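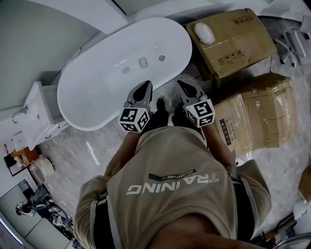
Chapter 5
Berths, Moorings and the Running of a Small Marina

5.1 Introduction

A marina is a place where boats are kept, and most of the work done there follows from that plain fact. Owners expect to find their boats afloat and undamaged when they return to them. Visitors expect a safe place to tie up, fresh water and a clear notice of charges. The harbour authority expects the channel to be kept open. This chapter deals with how a marina manager meets these demands in the ordinary course of a season.

Chapter 4 dealt with the planning and building of harbour works. It is assumed here that the walls, piers and pontoons are already in place. Students who have not met the terms "fairway", "finger pontoon" and "swinging mooring" should read the list at the end of Chapter 2 before going further.

5.2 Kinds of berth

Berths are usually grouped by the way in which a boat reaches the shore. An alongside berth lies against a wall or pontoon, and the crew can step directly on to it. A swinging mooring is a buoy fixed to a weight or anchor on the bed, and the crew must use a tender. Between the two come fore-and-aft moorings, where the boat is held at both ends and cannot turn with the tide.

Each kind makes its own demands on space. A boat on a swinging mooring needs a full circle of clear water, and the size of the circle grows as the tide falls and the chain lies slack. Alongside berths take up far less water, but they cost more to build and must be inspected more often. The manager of an older harbour will often have all three kinds in use, with different charges for each.

5.3 The Zitcombe example

The harbour at Zitcombe is used throughout this chapter. It has 732 berths, most of them on pontoons, with a row of fore-and-aft moorings along the northern bank. In a normal season it also receives roughly 4,000 visiting boats, many of which stay for a single night. The berthing plan was drawn up by Ute Dreßler, then harbour manager, and is reprinted in part in Section 5.6.

Two features of the plan should be noted at this stage. Boats are placed by draught first and by length second, so that the deepest water is not taken up by boats that do not need it. A number of berths near the entrance are also kept free for visitors until the evening – a rule that was disputed by some berth holders when it was brought in, and which was later kept with small changes.

A second harbour, Skositz, lies on a lake without tides and is used for comparison. Changes in water level there are slow, and the pontoons are held by chains instead of piles.

5.4 The berth agreement

Every boat kept in a marina should be covered by a written agreement. The agreement names the owner and the boat, states the period and the charge, and sets out who must pay if damage is done. It should also say whether the manager may move the boat in the owner's absence. Disputes on this last point are common, and the wording is examined in detail in Section 5.7.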